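Open day at Tratitz, Thursday afternoon group

Lorraine Parsons met us at the lift and handed out badges. We were told the new arms would free up the office staff for better work. I have heard that at a few of these visits now, so I asked what the better work was. She said it was still being discussed.

The job on show was the notice board: a green note goes on the cork and a push pin goes through it. Two arms share the table with the notes, the tray of pins and a good deal of everyday clutter, and someone sits beside them.
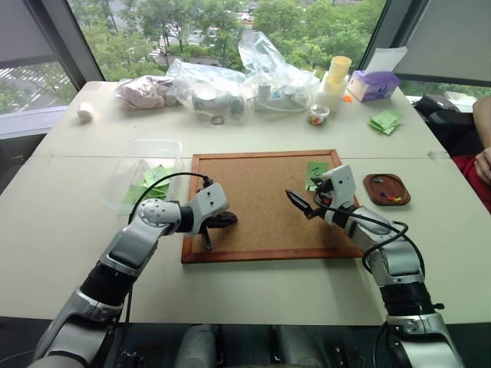 What the staff told us

Anjani Sitompul used to put up the notes herself, 200 on a busy day. Now she sits with the arms, refills the pins and steps in when a note goes on crooked. She finds it duller and said so, with her manager standing there. Her pay has stayed the same since July.

Moataz Fahmy likes it better than I expected. His wrists hurt less.

I asked twice how many hours had been saved and got no figure. Tea was on the 2nd floor, and the Tekance talk was moved to the morning.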